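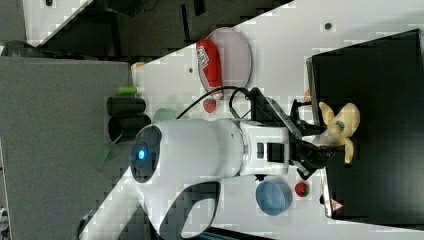 What does a safe working distance depend on? It depends on how fast the arm can move, how long it takes to stop, and how far a person can reach before it does.

Home | Contents | Chapter 4 | Glossary | Index

Reading time: 6 minutes

4 Limits, Loads and Distances

At the Clirkgate site, the rule for shared benches was first written on a single sheet. It gave a top speed of 300 millimetres per second with a person inside the marked area, and a reach limit of 960 millimetres from the base. Both figures were set for the Plornel bench, which had a heavier arm than the one now used at Inga.

When Inga copied the sheet in September, the speed limit was kept but the stopping time was not measured again. This is a common fault. A limit belongs to one arm, one load and one layout — change any of them and the check must be repeated.

This chapter covers the checks in the order they are done on site. Section 4.1 deals with stopping time, and 4.2 with grip force and dropped objects. Section 4.3 sets out the Kover log, in which each test is entered with the load, the speed and the initials of the tester.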